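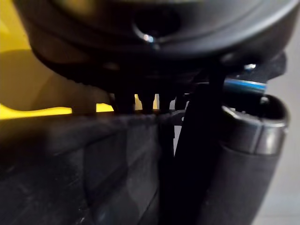
Section 4: Setting up the Clistden rain barrel

Before you start

Choose a downspout that drains a good part of the roof. The ground beside it must be firm and level. A full barrel weighs more than 300 pounds, and soft soil will let it tip.

You will need a hacksaw, a tape measure, a pencil, a spirit level, a drill with the hole saw from the parts bag, and four concrete blocks (not supplied).

CAUTION: Do not set the barrel on a wooden deck or on stacked bricks.

Placing the base

1. Clear the grass and stones from a square 27 inches on each side.

2. Tamp the soil down and set the blocks in place, flat side up.

3. Check with the level in both directions. Add or remove sand under the blocks until they are even.

4. Stand the empty barrel on the blocks with the spigot facing out. There should be room under the spigot for a watering can. If there isn't, add a second layer of blocks, laid crosswise to the first.

Fitting the spigot

5. Slide one rubber washer onto the threaded end of the spigot.

6. Push the spigot through the lower hole from the outside. Reach in through the top and put on the second washer, then the nut.

7. Tighten by hand, then give it a quarter turn with a wrench. Overtightening will split the washer.

Connecting the diverter

8. Measure the height of the barrel inlet from the ground and mark the same height on the downspout.

9. Cut the downspout at the mark, and again 4 inches below it. File the cut edges smooth.

10. Fit the diverter into the gap, drill the inlet hole in the barrel, and push the hose onto both fittings.

Note: The diverter outlet must not sit lower than the barrel inlet. If it does, the barrel will stop filling before it is full.

11. Close the spigot and run a garden hose into the gutter for a few minutes. Look for drips at the washers and at the diverter.

Winter storage

Drain the barrel before the first hard frost. Remove the hose, cap the diverter, and leave the spigot open. In most areas the barrel can go back into use in April.

WARNING: Water from the barrel is not safe to drink. Keep the lid locked when children are nearby.

For replacement washers, order the Surkness seal kit. Barrel lids are sold separately.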